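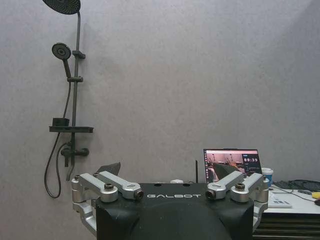 The Pristau Standing Garment Steamer, 80 oz tank

In stock at Palumbo | $135 shipping credit does not apply | Item 1249

I've sold steamers for a long time and I've owned a lot of bad ones, so let me tell you why this is the one I keep plugged in at home. I hate ironing. I hate the board, I hate the squeak of the board, and I really hate doing a pleated skirt and finding I've pressed a brand new crease right next to the old one. With the Pristau I hang the thing up, run the head down it a couple of times and go find my shoes!

The tank holds 80 ounces and lifts straight out the back by its handle, so you can fill it at the kitchen sink (mine just fits under the faucet, tilted a bit). A full tank gives me almost 35 minutes of steam on the middle setting. On high you'll get less, and I only use high for denim and for curtains, which by the way it does beautifully while they're still on the rod.

Warm-up takes a minute or so. Let it spit into a towel first. Every steamer spits when it starts, and a silk blouse will remember it. 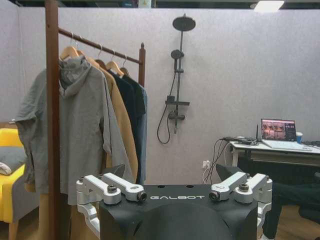
If you have a rack of your own, you can skip the hanger pole that comes in the box. I did. The pole is fine for one shirt at a time, but I like to do the whole week on Sunday night and just work my way along. Leave a hand's width between pieces so the steam has somewhere to go, and button the top button on shirts or the collar flops over while you're doing the shoulders. Knits I steam from the inside, holding the head a little off the fabric. Linen wants to be damp already, so catch it before it dries all the way.

What comes in the box:
Steamer base with wheels
Water tank
Hose and steam head
Two-piece hanger pole
Fabric brush (clips on, good for wool coats)
Heat glove, one size

Hose length: 5 feet
Weight, empty: 13 pounds
Settings: low, medium, high
Shuts itself off when the tank runs dry

A few gripes, so you don't write to me later. The wheels are small and they don't care for thick carpet. The cord doesn't wind up into the base, it just wraps around two hooks. And the glove is a big floppy thing that I gave up on after the first week (please wear yours anyway, steam burns are nasty).

If your water is hard, run a Rulex descaling packet through it every couple of months. I let mine go from Christmas to April once and it started coughing white bits onto a navy dress. Rulex packets are sold separately, and the Sallport travel steamer takes the same ones, so you only need to keep one kind in the cupboard.

Orders placed by noon on Tue 24 December go out the same day. After that we're closed until the new year, and I'll be answering emails in my pajamas, slowly.

Returns are fine within the month as long as you empty the tank before you box it up. Please empty the tank!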